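Articles | Opinion | Kitchen Robots | Contact
Blog > Opinion > Standards
2 min read

I've been grumbling about the Trudov handling guide since March, and I'm going to grumble some more. It runs to 1,509 lines, and only 5 of them deal with glass. Five! Anyone who has asked a gripper to pick up a pot lid by its knob knows where my blood pressure is.

My beef is with the "safe grip" rule. It gives you one closing force for everything on the table, steel or glass or plastic, and calls that a standard. Malou Hallgrímsson over at Drovoseo keeps telling me a simple rule gets followed and a fussy one gets ignored. Fair point – I've ignored plenty. 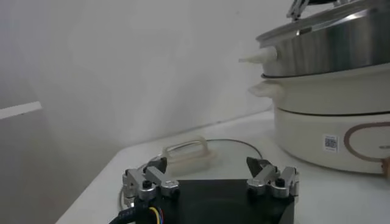
But a rule can be short and still ask what you're grabbing. Mine would say: write down the material, set the force for the weakest part, and go slow for the last bit of the approach. I'd add a line about cables too (tuck in your loose wires, people). I'd happily trade half the guide for that, and I've told Trudov so twice.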